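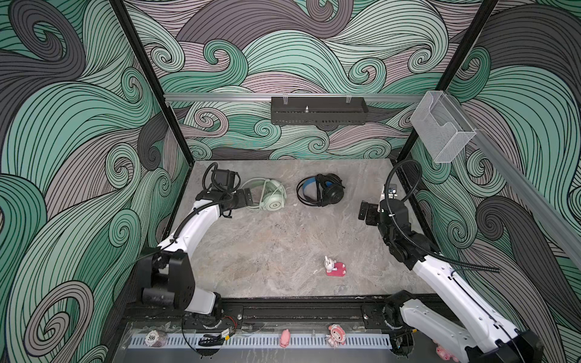

The Jidevell is a rail-and-tray storage system for walls, sold by Clunon as a set of parts that can be bought separately. I bought it to get small electronics off a work surface and have used it since May. The rail is a plain horizontal bar, and the piece most people will want with it is the black perforated tray, which hangs from two clear hooks. Headphones are the obvious test. A pale mint pair with its white cable coiled round it and a black pair with a blue band on the headband take up a lot of surface when both are lying down, and the large round ear cups of the black pair do not stack with anything.

Fitting

The rail is aluminium, supplied with end caps and four screws. Wall plugs are not included. The instructions give a minimum of two fixings and I would use three on plasterboard. The printed template was 10 mm out at one end when checked against the rail, so mark the second hole from the rail itself. Cutting to length is straightforward with a fine hacksaw, though the cut end needs filing before the cap will seat.

Tray

The tray weighs 527 g empty by my kitchen scales. The perforations are evenly punched and the edges have been deburred on the outside but less well on the inside, where a cloth will catch. Small screws and memory cards fall through. A sheet of thin felt cures this at the cost of some ventilation.

The hooks are the weak point in the design. They hold the tray securely enough when it is loaded from the middle, but they slide along the rail if it is pulled from one side. Clunon sells a locking version, which ought to be the standard part. Clear plastic also shows scratches early, and mine were marked within a fortnight.

Box holder

The acrylic holder is a separate purchase. Mine is on the right-hand wall on its own rail. Access is good and the contents can be seen from outside. It collects dust and static, and needs wiping more often than the tray does.

Compared with others

I had an Onell pegboard before this. It offered more positions for the money but flexed under load and used far more wall. The Sæther shelf is stiffer than either, with no means of adjustment once it is up.

Load and price

Clunon rates the rail at 10 kg. I have put almost 4 kg on it with no visible sag over 200 days. Replacement hooks come in pairs, and the fixing screws are a common size.

Verdict

Good rail, decent tray, poor hooks. Order the locking hooks at the same time and discard the ones in the box. Four out of five with that change, three without.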